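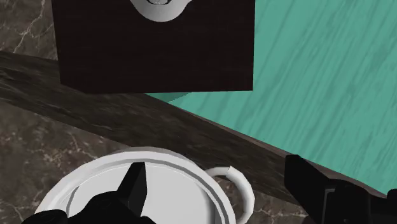

Druva cell upkeep group
Minutes of the meeting held on 10/7/23

Present: five members of the group. Apologies: one, from the Plustolent side.

1. Minutes of the last meeting
Agreed, with one correction. The spare cable was ordered from Hundberg, not Lema.

2. Simulated cell
The group looked at the mug task in the simulated version of the cell. One finger was inside the white mug and the other was well clear of it, beyond the handle. The meeting discussed whether the opening should be reduced before the approach. The tasks group would like it left wide for the first runs. The upkeep group would prefer a smaller opening on the real cell, where the outer finger has less room beside the fixture plate.
Agreed to leave the simulated opening alone and to put a separate limit in the settings file for the real cell.
It was asked whether the marble and teal wood surfaces should be swapped for plain grey. No change for now. The surfaces are set by the tasks group and the request should go to them.

3. Gripper service
The service interval is now 2,000 cycles. The last service was done late, 500 cycles over. The finger screws were checked and two were found slack. Both were taken out, cleaned and refitted with thread lock.
The left finger pad is worn at the tip and will be changed at the next service. There are 11 pads in the drawer, all of the old pattern. They fit, but the edge has to be trimmed by hand.
Action: upkeep to order a set of the new pattern from Hundberg.

4. Zero position
After the service the fingers closed 2 mm off centre. The zero was set again with the Lema gauge block and the offset saved. The simulated gripper still uses the old offset, so positions copied across from it will be wrong until it is updated.
Action: tasks group to update the offset and tell upkeep when it is in.

5. Cable and cover
The wrist cable rubs on the cover when the arm is turned fully to the left. A second clip has been fitted. The cover itself is scuffed but sound. The meeting agreed to look at it again in January and to replace it then if the mark has gone deeper.

6. Logbook
Several entries have no cycle count. Entries should give the count, the work done and the settings file in use. The paper book stays by the cell and is typed up at the end of each month.

7. Any other business
The key for the tool cabinet is to go back on its hook after use.
Plustolent have asked for a copy of the service sheet. Agreed, once item 4 is closed.

Next meeting: to be set when the new pads arrive.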